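Camix Kraft Wrap Roll, 160 feet

I've been packing pottery orders in my garage for seven years now, and I've gone through a lot of brown paper. Most of it was either so thin it tore on the first mug handle or so stiff I ended up wrestling it. The Camix roll is the one I kept reordering, so last October I started stocking it here in the shop.

It folds sharp and stays folded, and it still crumples up nicely for filling gaps! I use it for bowls, plates, framed prints, the odd birthday present (it looks great with plain string). 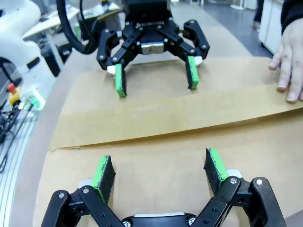
I also keep a length of it on my bench as a table cover when I'm gluing or glazing, then just roll it up and toss it in the recycling. Cheaper than ruining another tablecloth - ask me how I know.

Two colors, Tufa (a soft gray) and Genden (the classic brown). Genden is what I'd get first. Tufa shows grease marks more, so I save it for gifts.

If you're wrapping something heavy, double it over and press the crease down with your palm before you tape. Tape sticks fine, but give it a good rub.
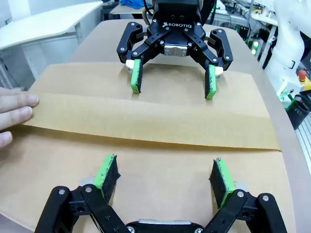
Sizes and shipping

Width: 43 inches
Length: 160 feet
Colors: Tufa, Genden
Sold as: single roll, no cutter included

Rolls ship from Skekuvbridge in a long box, so please make sure somebody can take it in out of the rain. Local pickup is free - just pick that option at checkout and I'll email you when it's ready.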